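Last changed: December 7, 2021

# Wallpaper and wall stickers: questions we receive often

Flestier is a small shop for wallpaper, borders and stickers for walls. Lungile Mokoena answers the letters and Bongani Shezi prepares the orders. We wrote these answers from the letters of our customers. If your question is missing, please write to us and we will try to reply in four working days.

## Choosing and measuring

### How do I know how many rolls I need?

Measure the width of every wall you want to cover and add the widths together. Then measure the height from the floor to the ceiling, in more than one place if the house is old. Send us both numbers and we will calculate the rolls for you. Please do not take away the doors and windows from the total, unless the window is very large. The pieces you cut out there are seldom long enough to use again.

### Why do you ask for the pattern repeat?

The repeat is the distance after which the drawing begins again. With small dots it is short and you lose little paper. With a large drawing it can be long, and you must cut something from every strip so that the next one fits to it. Our Kukard papers have a repeat of 58 cm, so a customer with low ceilings sometimes throws away more than she expected.

### Can I order a sample?

Yes. A sample is the size of a sheet of writing paper. Put it on the wall with a little tape and look at it in the morning and also in the evening with the lamp on. Pale blue and pale green change the most. A sample can come from a different batch than your rolls, so a very small difference in colour is possible.

### Can I use a border and stickers on the same wall as a patterned paper?

You can, and many people do it in a child's room or a play corner. It is easier when the paper is quiet, for example small dots on a pale ground, and the border has one strong colour. Begin with the border at the top, then the long horizontal pieces such as a fence, and the single figures last. A big mushroom can go a little to the side of the middle. It looks more natural than in the exact centre.

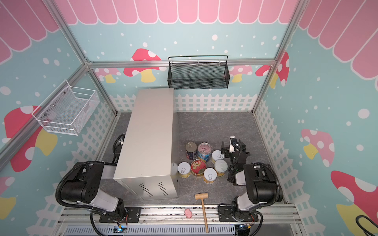

## Putting it up

### Must I remove the old paper first?

In most cases, yes. New paste makes the old paper soft, and then both can come down together. If the old paper is painted, scratch it lightly before you put water on it, otherwise the water stays on the outside. Fill the holes, let the filler dry for one night and rub it smooth.

### How long must new plaster dry?

Longer than you want to wait. We ask for at least four weeks, and in January more, as the rooms are closed and the air is damp. A dark patch on the plaster means there is still water in it.

### Do the stickers hold on every surface?

They hold well on smooth paint and on our flat papers. On rough plaster, on fresh paint and on papers with a raised pattern they come loose at the corners. Please try one small sticker first and leave it for a few days before you do the rest.

### What can I do about air bubbles?

Small bubbles in pasted paper often go away when it dries, so wait until the next day. If one stays, make a short cut with a sharp knife, put in a little paste with a thin brush and press it flat. For stickers use a needle and push the air out with your thumb.

### Which paste should I use?

For Kukard and Nitik use the paste for non-woven paper and put it on the wall. Rweyemamu is a traditional paper - here the paste goes on the back of the strip, and you must let it rest folded for some minutes.

## Orders and returns

### Can I send back rolls that I did not use?

Yes, if they are still closed in their film and you have the order number. Opened rolls, cut borders and samples we cannot take back. The postage for the return is paid by you, except when the mistake was ours.

### I need one more roll. Will it be the same colour?

Look at the batch number on the label. At this moment we have batches 1425 and 1549 of the Nitik dots, and they should not hang side by side on one wall. Write your number in the order and Bongani will look on the shelf. If your batch is finished, it is often possible to use the new roll on a separate wall or behind a wardrobe.

### Do you also hang the paper?

No, we only sell it. Lungile has a list of decorators who know our papers and she will send it to you if you tell her your town.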